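Getting your door routine ready before the robot shift starts (Fludeck, two-arm units)

Quick version first, long version under it. For shift leads and anyone who signs off on door runs. 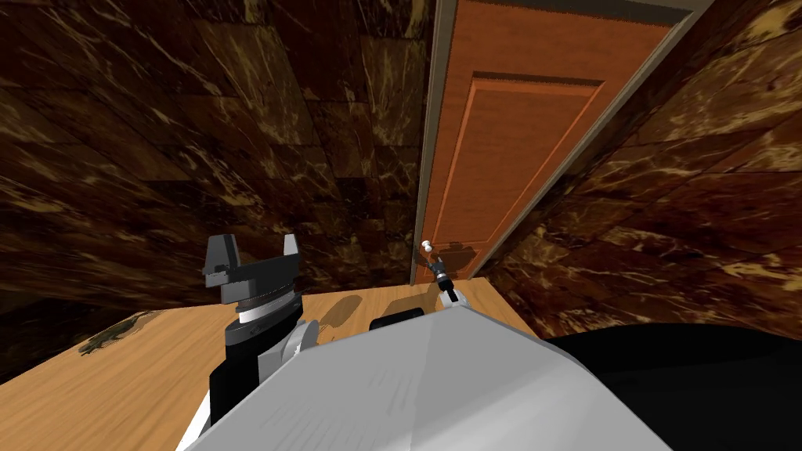 Solomiia Kravchuk wrote back on the first draft that the doors were never the hard part, the hard part was people on the floor not knowing who is allowed to say stop. Fair. So steps 5 and 6 are longer now and step 2 is shorter.

What you need
Fludeck open on the desk machine, not the tablet
Your door list for the building
One person from the floor crew who walks those doors every shift
Half an hour, more if it's your first one

Step 1. Write down how people do it now
Before touching any settings. Go with whoever opens the doors today and write what they do, in their words. Which hand. Where they park the cart. Do they hold the door for the next person or let it swing. At Nurnwood we skipped this and built from the floor plan, then spent most of August redoing it. The plan had no idea that the night crew props the linen door with a bin.

Step 2. Load the room
File, Rooms, pick yours. Check the knob side and the swing direction against the real door. If the knob is on the wrong side in the sim, fix it in the room, don't fix it in the routine. Floor shine and wall finish don't matter for this, leave them alone.

Step 3. Set the approach
Go in low. Gripper comes up under the knob, stops, then closes. Coming in from above works too but you'll be retuning it for every door height. Keep the other arm out to the side with its fingers open. Don't park it between the door and the base, you will forget its there and the door will find it.

Closing speed at 4 for the first runs. You can raise it later. People always want to raise it early.

Step 4. Run it in sim
We do 600 runs per door type. Sounds like a lot, it runs over lunch. Then sort by failed and read the failures. Don't just look at the score. Ten slips in the same spot is one problem, ten slips in ten spots is a bad room file and you go back to step 2.

Save the failures. Label them so somebody else can read them, "slip, knob, half turn" is fine. "weird" is not.

Step 5. Show it to the crew
Before it goes live, and on paid time. Put the sim on the big screen and let people say what's wrong with it. They will. Kyu-ri Myung caught in one sitting that our routine opened the supply door all the way across the hall, right when the breakfast carts come through. None of us at the desk had walked that hall at 6 a.m.

Things to cover:
where the unit waits when it isn't working
who can stop it (everybody on shift, say this out loud, twice)
who restarts it (shift lead only)
what happens to the job it's taking over

Don't mumble through that last one. At Hong the site had over 4000 door openings a week logged to two people, and when the units came in those two heard about it from the schedule. Bad way to find out. They both do exception calls now, better rate, but one of them was ready to quit and I dont blame her.

Step 6. Rewrite the job sheet
Opening doors was never on the sheet as its own line, so when it goes away nothing on paper changes and the time just gets filled with whatever. Write the new work down. For us it's usually:
checking the stop log at start of shift
walking any door that failed twice
clearing the hall before cart times
Put minutes next to each. If it doesn't fit in the shift something has to come off, take that up with the manager before go-live.

Step 7. First live week
One door. One unit. Lead within reach of the stop. Avus ran it on every door at once and had 196 stops in the first week, most of them people standing where they'd always stood. The units were fine. The crew got blamed for it in the report anyway and that took a long time to undo.

Log every stop, no names. If you put names on stops, people quit pressing the button.

Common trouble
Gripper closes short of the knob: room file is off, remeasure the door.
Knob turns, door doesn't move: check for a latch or a door closer you didn't list.
Arm waits and never starts: someone left it in hold. Ask before you clear it, might be on purpose.
Crew opens the door before the unit gets there: ask them why. Usually it's too slow for cart times. Move the schedule.

Old version of this page had a step for badge doors. Moved that to its own page, settings are different.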